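Print this page
E-mail this page

# Vinier

Vinier is the replay and labelling tool we use for tidy-up episodes on a Franka arm. It reads the joint log and the side camera together, lets you scrub through both at once, and writes out a clean episode file that the Stalten planner can load. I've had a lovely time building it and I hope it saves you some evenings!

## What's in the sample pack

- 100 episodes of the living room tidy-up task, 33 of them held back for testing
- one camera view per episode, fixed for the whole run
- joint angles, gripper width and a phase label for every step

Phase labels are `reach`, `close`, `carry` and `release`. Teresa Walczak went through the whole lot by hand in April and her notes are in `docs/phases.md` (do read them, they're great on the fiddly bits between `carry` and `release`).

## Getting started

1. Install with `pip install -e .` from the top folder.
2. Run `vinier check sample/` and wait for the green tick.
3. Open an episode with `vinier play sample/ --slow 3`.
4. Step through until the gripper is near something worth labelling. Snack wrappers are the best test of the width trace, as they squash and fold differently every time. 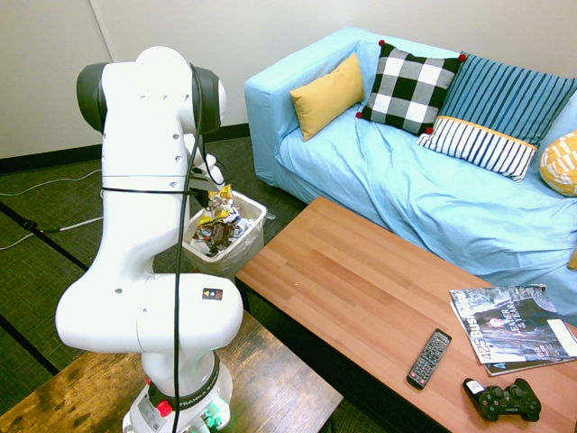
Gripper over the wastebasket above, and at the snack bag on the coffee table below:

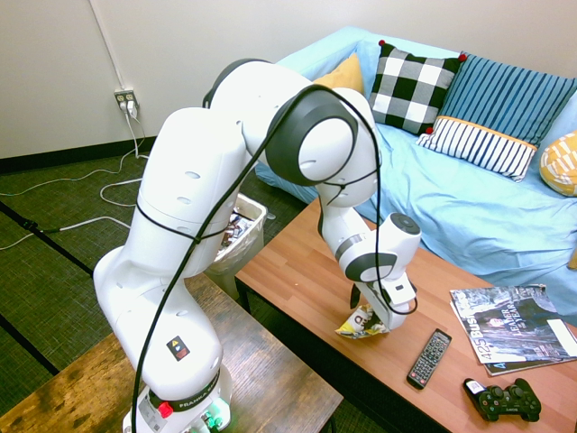
## Known problems

- Scrubbing backwards past a gap in the log drops 2 steps. Fix is on the `lis` branch.
- The Vovberg exporter ignores gripper width. Patches very welcome!

Print this page | E-mail this page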